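I met the owner of Zesstead in the back of her shop in January, about an hour before opening, and she had the kettle on before I'd got my coat off. She mends secondhand clothes for a living (zips, hems, moth holes, the lot) and she talks as fast as she sews!

"I started with a bin bag of jumpers from the Ritchie tip shop," she told me. "Paid next to nothing, ruined half of them."

That was before the lease, and before the moths. She calls that winter the Pestness, as if it were a town she'd once had to live in. "I lost 70 good woollens. I sat on the floor and bawled, and then I learned to darn properly."

I asked what people bring in most. Jeans, she said, always jeans, nearly always gone at the inner thigh. She keeps a tally in an old school exercise book, and last year's page finished on 518 pairs.
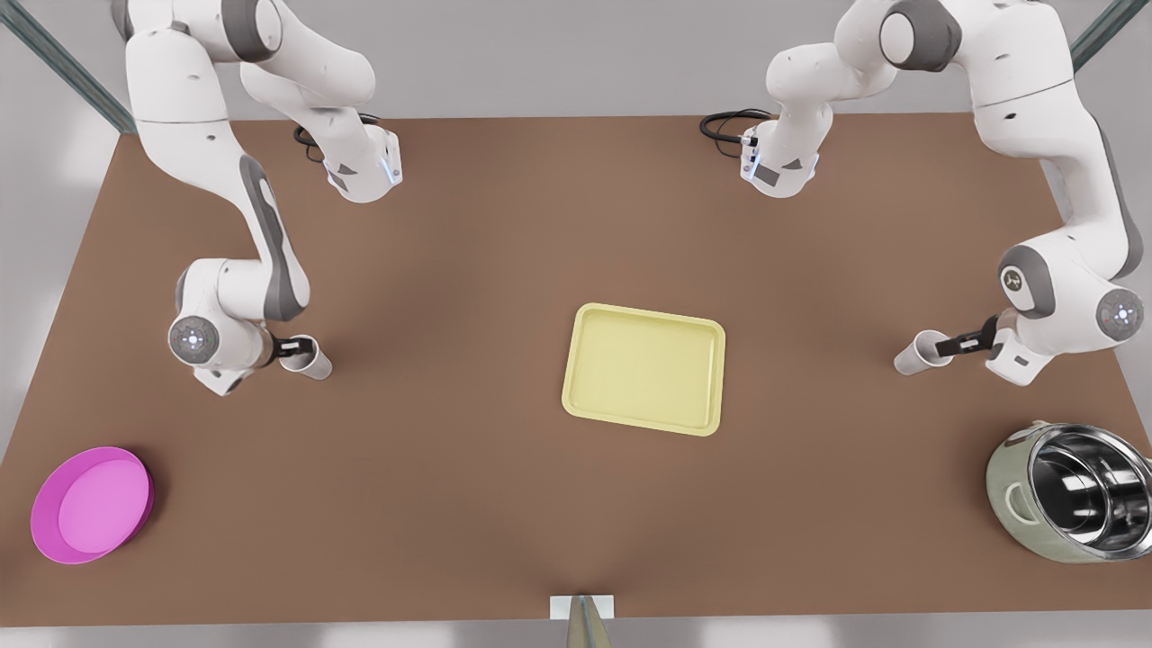 ## On charging enough

I'm hopeless at this myself, so I was keen to hear how she manages. She laughed at me. "Badly, for years! I'd spend a whole evening on a lining and ask for the price of a sandwich."

Now there's a list taped beside the till and she won't haggle over it. Her favourite job so far was a wedding coat for a customer out at Adau, with a collar the colour of weak tea that had to be unpicked twice. "Fiddly as anything," she said, "and I'd do it again tomorrow."

By then somebody was knocking on the glass with an armful of curtains, so I finished my tea and let her get on with it.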